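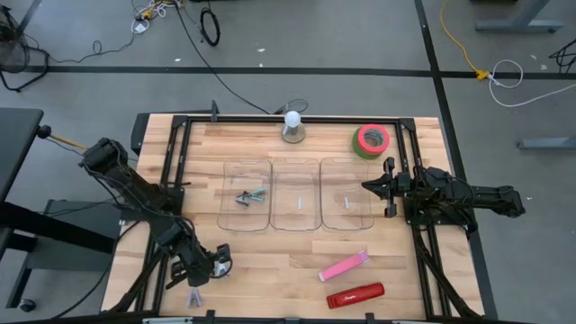

Two Grippers, One Table: An Afternoon with Ha-rang Hong

I got to Iladham a bit after lunch, and Ha-rang Hong was already mid-argument with herself about fingertips. She tests grippers there, mostly on small annoying office things, and she had agreed to let me hang around as long as I didn't lean on the table. (I leaned on the table. She was nice about it.)

I wanted to know how you even compare two grippers. "You give them the same boring job and keep giving it to them," she told me. Her boring job is sorting: pick something up, set it in a clear tray, move on. There are 3 trays in the row and she runs 20 rounds before she lets herself change a setting. "I used to tweak after every miss. Then you have a notebook full of tweaks and no idea which one helped."

The two she's got going now are the Linura and the Fodon. The Linura has the softer pads and she loves it on anything with a curve. The Fodon closes faster and squares up better on flat stuff, but it's fussy. "It wants to be lined up. If you come in a little crooked, it pushes the thing away from you, and then you're chasing it around the tray like a cat."

So which object does she dread? She didn't even stop to think. "The stapler! Everybody guesses the tiny pieces, but with a stapler the weight is never where your hand thinks it is. You grab it, you lift, it swings." The tape rolls come second, mainly when they're stacked, and clear things are a whole other headache for the cameras.

Ha-rang has logged 1696 grasps so far and wants to hit 2500 before she writes anything up, hopefully in September. I asked if she had a favorite yet and she made a face. "Ask me in the morning and it's the Linura. By four o'clock I've changed the pads twice and I like the Fodon."

The controller turned out to be a bigger deal than I expected. She moved over from an older Andrade unit in the spring, and she says that changed her results more than swapping fingers ever did - the old one lagged a hair on closing, so she'd been blaming the pads for months. Yu-na Joo, who wrote the new closing routine, wandered over at that point to say she had mentioned the lag back in winter.

"She did," Ha-rang said. "It's in the notebook, under pads."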